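### 3.2 Fold memory in dark knits

Draft 9/12/25, A. Bosman and L. Vidal. Numbers in the table still to be checked.

Creases were the main trouble with the knits. A cloth that has sat folded on a shelf keeps its lines, and on black fabric they hardly show until the light comes in low. 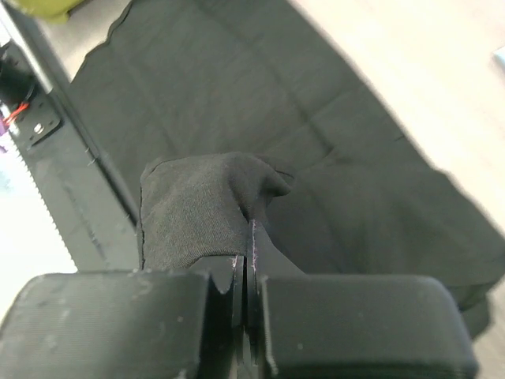
**Figure 4.** Black knit cloth, part gathered into a fold, the rest mostly flat. Faint crease lines in a loose grid; shallow wrinkles spreading from the gathered part.

Storage first. All pieces in the Flenudby set were kept folded from July, same shelf, no weights on top. Opened out by hand, smoothed once with the palm, then left. No ironing. We logged 3,111 folds over the whole set, of which 57 had to be thrown out becuase the hem had rolled under and the edges couldn't be matched.

Old creases matter for two reasons. The cloth wants to go back along them, so a new fold placed close by tends to slip over to the old line. And a pinch taken across a crease gathers more cloth than one taken beside it, at least in the softer knits. Woven tea towels (Section 3.1) did neither to any degree worth reporting.

Hems scored separately: flat, wavy or rolled. Vidal scored the first 2,000 and Bosman the remainder, with a shared batch to check agreement. Wavy versus rolled was the usual argument. Lint not scored, though it probaly should have been. See Section 5.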